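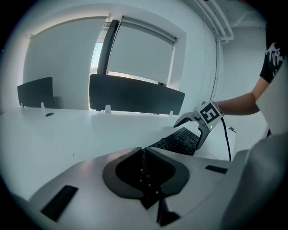 White desk with two dark divider panels along the back edge, windows behind.

Giltance Desk and Divider Records
12 October 2023
By the Skotlow furnishings desk

README

## What this is

Giltance is a plain-text record of the desks, divider panels and window coverings in the Skotlow office in Seltville. It has 333 rows, one per item, spread over 19 rooms. We started it when the rooms were being rearranged and the old furniture list no longer matched what was on the floor.

The record is meant for people who order parts, plan moves or need to know whether a panel from one room will fit a desk in another. It does not cover chairs, lamps, computers or anything kept in drawers.

## Files

There are two files in the folder:

- `items.csv` has the rows.
- `rooms.csv` has one line per room, with the room code, floor and the direction the windows face.

The two files join on `room_code`. Both are UTF-8 with commas between fields and a header line. Text that contains a comma is in double quotes.

## Fields in items.csv

- `item_id`: starts with D for desk, P for panel, W for window covering. IDs are never reused. If a panel is thrown out, its row stays and the status changes.
- `room_code`: where the item was at the last check.
- `parent_id`: for a panel, the ID of the desk it is mounted on. Blank for desks and window coverings, and for panels in storage.
- `width_cm`: the widest point, measured with a steel tape. For a panel, measure the panel only and leave out the clips.
- `color`: one of white, light gray, gray, charcoal, black, other. Go by daylight. Charcoal and black were mixed up a lot in the first pass, so check any row where this matters.
- `clips`: how many mounting clips hold the panel to the desk.
- `clip_color`: same list as `color`.
- `grommet`: yes or no, desks only. Record yes if a cable grommet is fitted in the desktop, including one with the cap missing.
- `status`: in use, storage, damaged, removed.
- `notes`: free text. Keep it short.

## How panels are recorded

Each panel gets its own row even when several share a desk. The desk at the top of this page has a smaller panel toward the left and a wider one running from the middle toward the right, so it takes one desk row and two panel rows. Each of those panels is held by 2 clips, white against a charcoal panel, and the `clips` value is 2 in both rows. The desk row has `grommet` set to yes for the small round gray one in front of the left panel.

Do not add the widths of neighboring panels together. An earlier version did this and the total was no use to anyone trying to order a single replacement. The gap between panels is not recorded. If it causes a problem, such as a cable getting pinched, put it in `notes`.

Clips come off when a desk is moved and tend to end up in somebody's pocket. Spare white clips are in the parts cabinet at Bodin, top shelf. Gray ones are on order. A white clip on a charcoal panel is fine and does not need a note.

## Windows

Window coverings are in the record because they affect where the desks go. Roller blinds get one row each. The position of a blind is not recorded, as people move them all day. A blind that will not go fully up or down is marked damaged, with the direction it sticks in `notes`.

Deep window recesses are common on this floor plan. Measure the blind itself and not the recess.

Pipes and conduit along the walls are building property and have no rows. If a pipe stops a desk from sitting flush, say so in the desk's `notes`.

## Known problems

- Panels kept at Bodin have a room code of BOD-ST and no parent. Some were measured with the clips still attached, so their widths may read too high.
- Some older rows use "beige" in `color`. These should be changed to other, with the word moved to `notes`.
- Rounded corners are not a field. They were left out because the panels were thought to be all one model. A `corner` field may be added in December.
- Room codes changed once. The old codes are in the last column of `rooms.csv`.

## Making changes

Edit the row, save the file under the same name and write one line in the change log at the bottom of `rooms.csv`. Please don't sort the file before saving. It makes the next comparison very hard to read.

For a new item, take the next free number. For a moved item, change `room_code` and, for a panel, `parent_id` as well.

## Use

Free to copy and use within Skotlow and by its moving contractors. Widths are good enough for planning a room. Measure again before you order anything cut to size.

Contact: furnishings desk, Skotlow, Seltville | © 2023 Skotlow | Back to top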